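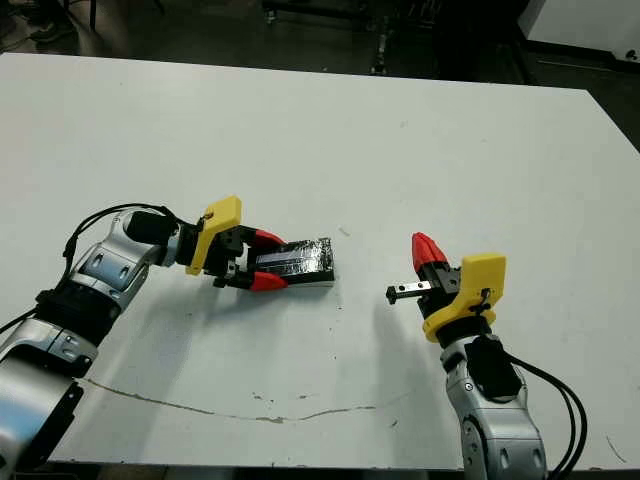
Uma conversa com Omid Abbasi sobre sites que toda a gente consegue usar

Cheguei à Lultia pouco depois das nove e o Omid já ia no segundo café. Trabalha há anos em acessibilidade digital e eu queria saber como é o dia a dia de quem passa horas a ouvir páginas web em vez de as ler.

"Começo sempre com o monitor desligado", contou-me. "Só teclado e leitor de ecrã. Se não conseguir marcar uma consulta assim, já tenho matéria para o relatório."

O último relatório foi para a Skakness, que gere portais de municípios pequenos. Eram 2512 páginas, e em 617 havia formulários com campos sem etiqueta. Eu fiquei de boca aberta, ele nem por isso! "Era o mesmo modelo copiado vezes sem conta. Corrigiu-se o modelo numa tarde. Os PDF é que foram um castigo – digitalizações de editais, tudo torto, sem uma linha de texto que o leitor apanhasse."

Perguntei-lhe pelos botões mágicos que prometem resolver tudo (confesso que já pus um no meu blogue). Riu-se. "Tira isso. Eu tirei dois em fevereiro e os utilizadores agradeceram."

Falámos também da Zirkov, onde dá formação às equipas de atendimento. Gosta mais dessa parte, disse-me, porque as pessoas trazem casos concretos: a senhora que não distingue o vermelho do aviso, o rapaz que só navega por voz e encalha no calendário.

E para quem tem pouco dinheiro? "Contraste, etiquetas, títulos por ordem. E paguem a pessoas com deficiência para testar, por favor."

Antes de eu sair ainda abriu o meu blogue e carregou na tecla Tab. O menu não apareceu. Fiquei com trabalho para o fim da tarde.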